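I've been the person in our street who fixes the worm farms for 5 years now, so here's a thread on everything I've learned about composting in a rental with no garden. Long one, get a cuppa.

First up, you do not need a yard. I have a balcony that fits one chair and a clothes airer, and I've kept worms on it through 2 moves and one very rude landlord. They live behind the airer. Visitors never notice until I tell them, and then they won't sit in the chair.

Everyone asks about smell. A happy worm farm smells like the ground after rain. If yours stinks it's nearly always too much food and not enough paper. Stop feeding it for a week, shred a cardboard box, chuck it in, walk away. I rip mine up while I'm watching telly, very soothing, highly recommend.

My neighbour Bimla Kushwaha gave me my first lot of worms in an old ice cream tub with a tea towel over the top. I drove home at 30 the whole way like I had a wedding cake on the seat!

What mine go mad for: pumpkin guts, melon rind, tea leaves, banana skins (chop them up, they go so much faster). What they ignore for months: avocado skins, mango seeds, the sticker on everything. Peel the stickers off first. I am still finding stickers from three flats ago.

Citrus and onion — look, people fight about this. Mine get a tiny bit of lemon and seem fine with it. Gil-soo Jang at the community garden gives his none at all and his castings are better than mine, so maybe listen to him.

Summer is the hard part. On a properly hot day I freeze a bottle of water and lay it on top under the hessian, then swap it at lunch if I'm home. I lost nearly a whole farm one January by going to my sister's for the long weekend and leaving it in full sun. Felt awful about it for ages.

The liquid that comes out of the tap at the bottom: water it down until it looks like weak tea, then give it to your pot plants. I ignored this once and poured it straight on the basil. RIP basil.

If worms aren't your thing, bokashi is good for a kitchen. It's a bucket with a lid and you sprinkle the bran stuff on your scraps. It takes meat and cooked leftovers too, which worms really don't want. The catch is you have to bury it afterwards, so you need a mate with dirt. Mine is I-seul Shim, who swaps me silverbeet for every full bucket. Best deal I've got going.

Before you buy anything, ask around! Half the worm farms in this country are sitting under someone's house with the legs missing. I paid 20 bucks for mine and it came with a watering can and a gnome.

Oh and check whether your council does a food scraps bin. Ours started in October and it takes the bones and the citrus and all the stuff I used to feel guilty about. I still keep the worms. I'd miss them.

Someone's asked how to tell when the castings are ready. Dark, crumbly, and you can't pick out what any of it used to be. Push the finished stuff to one side, put new food on the other, and give the worms a couple of weeks to wander over. Then scoop. Gloves optional, I never bother.

Right, that's me, off to shred a pizza box. Put your worm questions under this one and I'll get to them tonight after dinner.

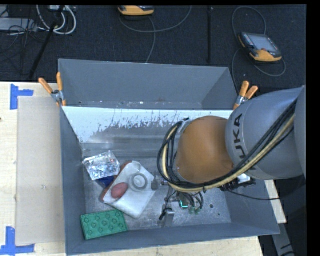 Big grey bin on a pale wooden table, plenty of scuffs and scratches on it.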